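I've put off writing up the Meltlow two-arm kit for a good while, partly because I kept changing my mind about it and partly because every time I sat down to type, somebody wanted the kitchen back. But we've been gathering examples with it since January, my colleague Neelam Srivastava and I, and I think I finally know what I'd tell a friend who was thinking of buying one.

First, what we use it for. We're a small outfit in Drarninbridge, and we're teaching a pair of arms to do ordinary table jobs: set things out, move a bowl, pick up something with a handle and put it down in the right spot. The learning side needs a great many good runs, and the kit is there to help you make them. One of us drives the arms, the cameras and the joint readings get saved together, and at the end you press keep or toss. We have some 3,000 runs on the drive now, so I do feel I've given it a fair try! 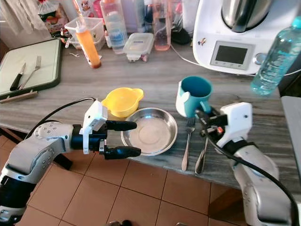

The recording software, which Meltlow calls Cusau, is the best part of the package by a long way. You name a task once, in plain words, and every run after that is filed under it with the date and the driver's initials. I came from a setup where we typed all of this by hand (and got it wrong, often), so it felt like a small holiday. Going back through old runs is quick too. You can scrub along, mark the moment of the grasp, and add a note for whoever cleans up the data later. Neelam's notes are much tidier than mine.

Driving the arms took me longer to like. The hand controls are light and comfortable, but they're set very sensitive out of the box, and my first 100 runs were so jerky that we threw out most of them. Turn the speed setting down to 2 before you do anything else. I wish the booklet had mentioned it on page one instead of tucking it in the back with the cleaning advice.

Grippers next. They're simple two-finger ones, and for handles they're lovely. Cups, pitchers, anything you can come at from the side, you soon get a feel for it. Thin flat things are a different story. Forks and spoons lying on a hard counter are fiddly, and a shallow rim can slide away from you if you come in too low. I've learned to be patient and keep a few of the clumsy tries where I recover, as Neelam is convinced they help the training. Early signs are that she's right, though I wouldn't swear to it yet. 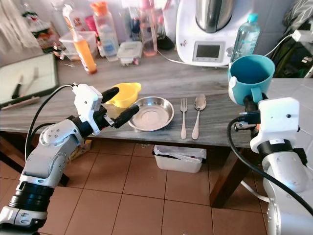 *Mug up by its handle in the right gripper, left gripper over at the yellow bowl.*

A few grumbles, and then I'll let you go. The cables are long and loopy and you do have to keep an eye on them. Cusau won't let two people review the same batch at once, so we end up taking turns. And the camera check at startup has failed on us 3 times, each time fixed by unplugging everything and having a cup of tea. I wrote to Meltlow about that one and had a kind and very thorough reply from Narendra Tiwari on their support desk, who walked me through a settings change. It hasn't come back so far.

Would I buy it again? Yes, I would, for a small team working in a real kitchen with real clutter on the counter. If your jobs are mostly flat or tiny objects, ask them about other fingers before you order. I'm told there's a softer pair on the way, and I'll add a note to this page once we've had a chance to try them.

*Last updated 2nd August*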